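2024-10-25

My mother called this morning before I had my coffee. She wanted to know if we will baptize the baby or if my father should speak to the imam, and I told her again that Dimitriou and I have not decided, and that the baby is not coming until the new year anyway. She was quiet, then she asked what I am eating.

In July, when we told both families, I believed the difficult part was finished. His parents were kind. They put 800 dollars in an envelope for the crib and they did not mention church even once. My parents sent a blanket which my grandmother made. It is 18 years that I live in this country and still I cried over a blanket.

Tonight we talked for a long time at the kitchen table. He does not go to church except at Easter, and I fast for maybe nine days and then I stop. But when he said "we can just do nothing," both of us felt that it was wrong. His grandmother lit a candle for every person she loved. Mine poured water behind the car when somebody left on a trip. I want our child to know both of these things.

We agreed to visit the family group in Welwood next month. Elif Naz Güler goes there with her husband and she says people bring food and argue politely.
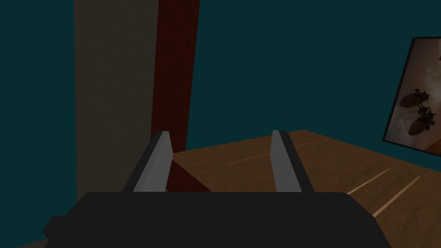

To do before the visit

Call Elif and ask what dish to bring.
Write to my mother, a real letter.
Ask his father for the candle story again.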